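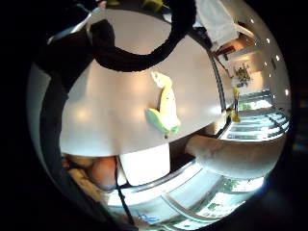
Plush banana on the round white table, from the camera on the hand-held gripper.

Writing up the fault we had on the pick-up task, as several people asked what happened and I kept giving each of them a different half of it. Nobody was hurt. One finger mount was cracked and a lot of recordings had to be pulled.

Background, short. We record people picking things up with a hand-held gripper, train on the recordings, and run the result on the arm. The arm is a Juntunen. The logger in the hand tool is a Jerkberg board. I look after the recording side at Costodholm, and Oskari Harju runs the arm.

The first run with the new training was on 2021-01-09. Soft toys only, low speed, the usual force limit. The arm came down over the toy in the right place, paused, and started to lift with the fingers still open. Then it closed on air.

It did this on most tries. Sometimes it caught the toy by the edge, carried it a little way and dropped it. The approach looked fine every time. If you stopped watching just before the grasp you would have said it worked.

Oskari's first guess was the finger motor. Reasonable guess, we've had a slow one before. He swapped the motor and ran it again. Same thing. He swapped the cable too. Same thing.

My first guess was lighting. The recordings have daylight from big windows on one side and ceiling lights overhead, and a glossy white tabletop picks up both. I spent most of an afternoon sorting recordings by brightness. It made no difference to anything.

Now the part I'd call the safety matter. After a few missed grasps the arm began going lower on each retry. On one of these it pressed a fingertip into the table, hit the force limit and stopped. So far that is correct behavior.

Oskari reached in to move the toy. The arm started moving again while his hand was near the fingers. It was slow and he pulled back in time. He hit the stop button and we left the arm off until we knew why.

The reason was a setting. The force limit raised a "recoverable" stop, and recoverable stops cleared themselves after a short wait if the force dropped. When the tip sprang back off the table, the force dropped. The controller was doing what it had been told to do.

Nobody remembers turning that setting on. It was in a file copied over from a different job, one with a fence around the arm. We have no fence. The file should have been read line by line before it was used and it wasn't. Mine as much as anyone's.

It is off now. Every stop, for any reason, needs a person to press reset at the panel. The panel is out of reach of the arm, so you can't reset it and have your hand in the wrong place at the same moment.

We also changed the habit. If anything has to be moved on the table, the stop button goes in first. It should have been the habit already. With soft toys and low speed it is easy to get casual.

Back to the late grasp. Shaohua Cui found it, and she found it by ignoring the arm completely and looking only at the recordings. She stepped through one picture at a time with the finger width plotted underneath.

In the video, the fingers close on the toy and the toy squashes. In the plot, the width is still flat. It drops a moment later. On the first recording she checked, the gap was 35 milliseconds, small enough that I said it couldn't be the cause.

Then she checked a recording from late in the same session and the gap was much bigger. You could see it without the plot. The hand was already lifting and the width line hadn't moved yet. I stopped arguing.

So the training data said: go down, start lifting, then close. The arm learned exactly that.

Cause: an update to the logger software in September. Before it, each finger reading got its time when it was taken. After it, readings went into a buffer and got their time when the buffer was written out. As the card filled up, writing got slower, and the readings got later.

Video times come straight from the camera and were never affected. That's why the pictures all looked right. Every check we had was a check on pictures. Is the object in view, is it sharp, is the glove covering the lens. Nothing compared the fingers with the video.

Two hand tools had the update. The others were still on the older version because they had been in a drawer. I'd like to say we kept them back on purpose.

Roughly 4,000 recordings came from the updated tools. I hoped we could fix them by shifting the finger data earlier. It doesn't work with a single number, as the gap grows through the session and jumps whenever the card stalls.

What did work, partly: find the moment of closing in the video and line the width up to that. Fine for objects that hide very little of the fingers. Poor for anything plush, where the fingers sink in and you can't say when they stopped moving. Most of our plush toy recordings are out for good.

The ones we could line up are back in, marked as repaired, so we can leave them out again if something looks odd later.

New at the start and end of every session: clap the fingers shut in front of the camera with nothing between them. Open, shut, open, shut. A script compares the clap in the video with the clap in the width data and rejects the session if they disagree. It's the same idea as a film clapper and it takes a few seconds.

The people recording don't love it. One complaint is that it's easy to forget at the end, once the straps are off. The script now refuses to upload without it — that settled the forgetting.

The logger software is back on the older version. Readings get their time when they are taken. I have reported the problem with a short recording attached and the steps to repeat it. No answer yet, and I don't know whether other people's setups show the same thing. Ours fills cards quickly.

If you use a hand-held tool with a separate finger sensor, check a recording from the end of a long session. The early ones may look good enough. Ours did, and the early ones were what I used for spot checks.

We retrained on the clean recordings and the repaired ones. The arm closes first and lifts second. It still misses sometimes, mostly on toys lying with a floppy part folded underneath, but these are ordinary misses and it doesn't press into the table on the retry. There is also a floor on how low it may go now, set in the controller and not learned.

Question I got: why didn't the arm refuse to lift with open fingers? Because we never wrote that rule. I'm in two minds. A rule like that would have protected the hardware, but it would also have hidden the bad data for longer. For now we log a warning and let it lift.

The cracked finger mount has been replaced. Next on the list is going through the rest of that copied settings file with Oskari. We're up to the speed limits.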